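HTM 205: Furniture and Interior Materials
Unit 4 Handout: Wood Surfaces in Use
Instructor: Joanne Mapplebeck

Reading for this unit: Pollock, chapters 6 and 7. Bring the species chart from Unit 3 to the lab session.

1. Scope of the unit

Unit 3 dealt with wood as a raw material. Unit 4 deals with the finished surface: the part of a table, shelf or cabinet that people touch, clean, scratch and look at. Students are expected to be able to name the main kinds of wood surface, to explain how each is made, and to recommend a suitable surface for a given room and use.

Three terms are used throughout and should be kept apart. Solid wood is cut from the log and is the same material from top to bottom. Veneer is a thin sheet of real wood glued to a core. Decorative laminate is made of layers of paper and resin pressed together under heat, with the top layer printed. In shops the word "wooden" is used loosely for all three. In written work for this course it is not.

2. Grain and figure

Grain refers to the direction of the wood fibers. Figure refers to the pattern that appears on a cut face. The two are related, but a board with straight grain may still show a strong figure, depending on how it was cut.

Flat-sawn boards are cut along a line that touches the growth rings at a shallow angle. They tend to show tall arches and ovals, often called cathedral figure. Quarter-sawn boards are cut so that the rings meet the face at a steep angle, and they show narrow, even lines. Flat-sawn boards are cheaper to produce and waste less of the log. Quarter-sawn boards move less across their width as the humidity in a room changes.

Rotary-cut veneer is peeled from a turning log, much as paper comes off a roll. The sheet is very wide and the figure is broad and wandering. Sliced veneer is cut from a fixed block and looks closer to sawn lumber. 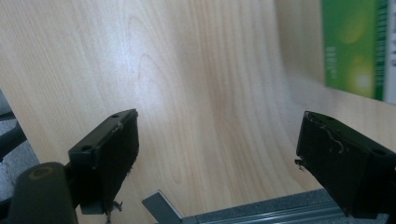
Printed laminates copy all of these patterns. The print is made from a photograph or scan of real wood, and it repeats at a fixed interval. On a small shelf the repeat may never be noticed. On a long counter it usually is, and a designer should ask the supplier for the repeat length before ordering.

3. Pale woods

Beech, maple, birch and ash are the pale species most often met in schools, offices and homes. Beech has small flecks and a slightly pink cast. Maple is smoother and creamier. Birch is similar to maple but softer in its markings, and ash has an open, clearly visible grain. Under a clear finish all four turn yellow to some degree with age. Water-based finishes slow this change; oil-based finishes bring it on early.

Pale surfaces make a room feel larger and show dust less than dark ones. They do show ink, tea and rust marks, and a pale surface with a gloss finish will reflect a ceiling light strongly enough to make reading difficult. For desks, a satin or matte finish should be specified.

4. Case study: the Wollari reading room

The Wollari reading room was refitted with 25 tables, all supplied by Luraler. The first proposal was for solid beech with an oil finish. Gillespie Pollock, who advised on the work, recommended beech veneer with a satin lacquer for the tables and solid beech for the edges only. His report gives two grounds: the building is heated unevenly in January and February, and the cleaning staff use damp cloths every evening.

The edges were made 25 mm deep so that they could be sanded and refinished. The veneer itself cannot be sanded more than lightly. Students should read the report and consider whether the same decision would be right for a room with steady heating and fewer visitors.

5. Care and repair

Clean with a soft cloth, slightly damp, and dry the surface at once. Avoid scouring powder on any of the three kinds of surface. Wax polish may be used on solid wood and veneer. It should not be used on laminate, where it leaves a film.

A shallow scratch in solid wood can be sanded out. In veneer it can be filled with a matching wax stick, such as those in the Handik kit held in the lab. In laminate it can be colored but not removed. A chip at the edge of a laminate panel should be sealed promptly, as water reaching the core will cause it to swell.

6. Assignment

Choose one wood surface in a public building. In no more than 200 words per section, write on the following: the kind of surface and the evidence for your judgment; the cut or pattern shown; the finish; its present condition; and one recommendation for care. Look at an edge or an underside wherever possible, as the top face alone is seldom enough to tell veneer from laminate.

The assignment is marked out of 100. Samples from the Butkienė collection may be consulted in the lab by appointment but may not be removed. Submit one printed copy to the department office by 4 p.m. on the due date listed in the syllabus.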